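Review: Gerby Workcell Practice Kit, second edition
Posted 2/4/18

The Gerby kit is a binder, a set of floor and table marking supplies, and a license for the checklist software that goes with them. It is sold to groups that run mobile manipulators in ordinary rooms, where a fenced cell is not an option. I have used it for household-task work in a kitchen and in the room where we do tabletop work. Both are spaces that people also use for other things, and that is the case the kit claims to cover.

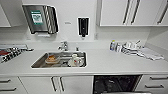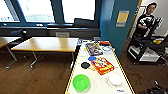
Sink and dishwasher, first; marked table, second.

**What is in the box**

The binder runs to 832 pages, far too many. Most of the bulk is blank forms, and those are also supplied as files. The working text is in two parts: one on the space (zones, markings, lines of retreat) and one on the task (objects, start states, stop conditions). Jagadeesh Gowda, who wrote the task section, clearly has run trials. The space section reads as if it had been adapted from an older factory manual, and in places it assumes a guarded perimeter that the reader will not have.

**Marking**

The kit asks for yellow and black tape on the edges of any surface the arm will work over. This is good practice and cheap. The tape shows a visitor which table belongs to the robot, and it gives the operator a fixed boundary to refer to. With plain wooden tables in the same room, the difference is easy to see from the door.

The binder is less clear about what the tape means. Section 2 calls it a keep-out line for people. The glossary calls it a limit on the placement of objects. Those are separate rules and they need separate markings. We settled on the first meaning and wrote it on the room sheet. Gerby should pick one and correct the other.

There is no equivalent rule for a kitchen counter. Tape next to a sink is a cleaning problem, and the binder does not mention it.

**Object rules**

This is the strongest part of the kit. Every object on the work surface is to be listed before the run, with its size class and whether it is rigid, hollow or flat. Flat items get their own page. A thin disc or ring lying on a table is hard to pick up without touching the surface, and the kit requires a lower approach speed and a force limit for anything in that class. Bowls and boxes can be handled under the general rule.

Dishes are treated as breakable unless the log states otherwise. A plate with food on it moves up one class, on the grounds that grip on a soiled surface cannot be assumed. I agree with that. The kit also asks for the state of any door in the work area to be logged, open or closed. An open dishwasher changes both the reach envelope and the footprint of the base, and a door left off the log is the kind of omission that leads to a collision with it.

**People**

The rule is that anyone in the room is either the named operator or an observer, and observers stay outside the reach envelope plus a margin. The kit's margin is 19 inches. I would use more for a mobile base. The number is given without a source, and it is the same for a fixed arm and for one on wheels.

Observers have no assigned duty under the kit. In the Cesevon procedure, which we used before, each observer is told where the stop control is before the run starts. We kept that step and added it to the Gerby form by hand.

**Software**

The checklist software is adequate. It will not release a run until both sign-offs are in. It does not handle two rooms under one license without switching profiles, and switching clears any unsaved object list -- I lost one that way. Mawuli Kwofie at Fernandes, our reseller, confirmed that this is the designed behavior. Export is plain text and opened without trouble in the Stisside log viewer.

**Against a written procedure of your own**

A group with an experienced safety lead could produce the useful pages in a few weeks. The kit saves that time. It does not replace a risk assessment, and the binder says so on its first page, to its credit.

**Rating**

Object rules: good. Marking: good idea, conflicting text. Observer rules: incomplete. Software: usable, save often.

I would buy the file version and skip the printed binder. The tape can be bought anywhere. If the November revision fixes the definition in Section 2 and gives a separate margin for mobile bases, I will update the rating.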